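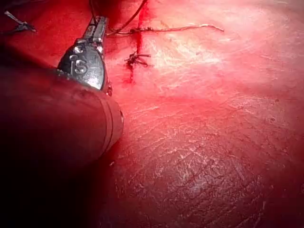 Surgical instrument at work, jaws closed.

The elective surgery wait published by most hospitals is a median, and it is measured from the day a patient is added to the list. The day of the GP's referral does not count. A patient can wait 14 months for a first specialist appointment, then have the operation 40 days later, and will be recorded as a 40-day wait. I think this is indefensible, and it would be cheap to fix.

Patham, the booking system used in our region, already stores the referral date. It is a mandatory field. The reporting module, Gudeo, does not read it. Makis Sotiropoulos, who maintained the extract until January, told me the join would take an afternoon. The obstacle is the reporting definition, which was written when referrals arrived by fax and were filed by each clinic in its own way.

The clock also has to stop somewhere, and the stopping rules are just as loose. Some sites close the record on admission, others on anaesthetic start. In the picture, the thin red line to the left of the instrument is an incision, and that is the event most patients would understand by "had my operation". It is timestamped in the theatre log. If a case is cancelled after admission, only the incision time shows that the wait has not ended.

The usual objection is that published waits would jump overnight. They would, and a footnote can explain a break in the series. I would publish both measures for 2 years, side by side, then retire the old one. The data dictionary needs two amended entries, and the analysts should be asked to draft them before the next reporting round opens.
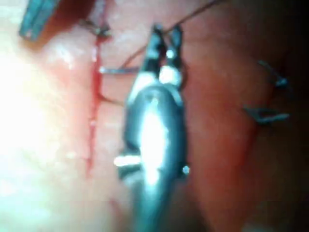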